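Casero is looking for reviewers and a live editor

Folk, indie, noise, brass bands, whatever you can't stop playing to your friends

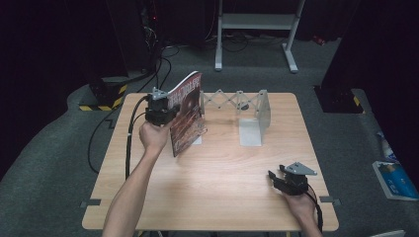 A magazine and an extendable metal rack on the table.

We're a small music magazine covering new bands and the rooms they play in, and we'd love some new voices! Since August we've run 147 album reviews and still have a teetering pile of records waiting for somebody to fall for them (or not, we print the grumpy ones too).

Reviewers: one or two pieces a month, 300 words or so each. You choose from our list, or pitch us something we've missed. No published work needed.

Live editor: about 11 hours a week, working from home, sorting out guest lists and photo passes and turning midnight copy into something readable by breakfast. You'll need some editing experience and a soft spot for support acts.

Reviewers get £60 a piece and the live editor's fee is agreed monthly. Gig tickets and travel are covered for both.

To apply, send Preben Eyvindsson 200 words on a record you love, plus a line about which role you're after. Please don't send a CV for the reviewing, we'd much rather read about the record! Live editor applicants should attach one.

Closing date: Tuesday, November 15, 2022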